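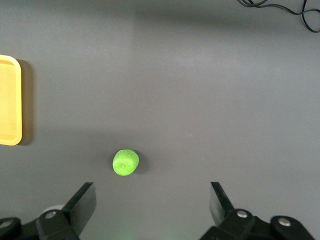
morelli_fan: Did they let you drive it yourselves, or was it all staff at the controls? I went to the January one and we had to stand behind a rope the whole time.

flikik
Staff did the first half, then they opened it up and you could put your name down for a turn. I got two goes! No rope this time, you stand right at the bench. I'll write up the rest of the Drastberg open day tonight, but short version: GO if you get the chance. I haven't grinned that much in a workshop in years.

flikik
OK, back with food. The Cilen demo was the one I went for and it was the simplest thing in the building. Gray table, yellow tray, little green ball, and the job is to get the ball into the tray. You'd think you'd be bored in a minute. I stood there so long that my coffee went cold. Everybody leans in when the fingers start to close, the whole crowd, kids and grown-ups, and then there's this noise people make if it misses - like a putt lipping out.

My first go was a mess. I came down too far to one side and pushed the ball along the table. Second go I slowed way down, lined up before dropping, and got it. I did make a noise.

torque_wrench
Glad you had fun, but I don't see the appeal of the ball thing. A pick and place with one soft object is where everyone starts. They had a whole building and a year to prepare. I'd have wanted to see it sort a bin of mixed parts or something with a bit of speed.

flikik
The sorting line was upstairs, bay 4. Fast, very loud, and I couldn't tell you a single thing about how it works because it's all behind a guard and over before you've looked. The slow one you can follow. I learned more from messing up that first grab than from the whole upstairs.

morelli_fan
Agree with flikik. My daughter still talks about the January demo and what she remembers is the arm that dropped stuff.

torque_wrench
Fine, fair enough for kids. For anyone thinking of buying it tells you very little. Lumpy squashy things are forgiving, you can grab them badly and still lift them. Put a steel bearing down there and see.

halfstep88
I was there too and someone asked that exact question at the bench! The guy running it said they'd tried harder stuff and it was touchier, so he wasn't hiding it. I'd have liked to see it anyway, so I'm kind of with torque_wrench on that part.

Also, did you see the board by the door with the running total? It said 1035 tries when I came in after lunch.

flikik
I did! 1633 when I left, so they must have been cycling people through like crazy all afternoon. I wish they'd split it into hits and misses, though. One big number doesn't tell you much.

torque_wrench
That's my complaint in one line, thanks.

flikik
Ha. OK, you get that one.

morelli_fan
Anybody know if you have to book for the next one? Their page just has 5 August 2026 and no sign-up link.

halfstep88
We walked in, no booking. There was a list for the hands-on turns though, and it was full by mid-afternoon. Get your name down first and look at everything else after. Parking is on the back side of the building - the front lot is staff only and they do check.

torque_wrench
I might come along. I'm bringing a bearing.

flikik
Please do, and I want to be standing there when you ask.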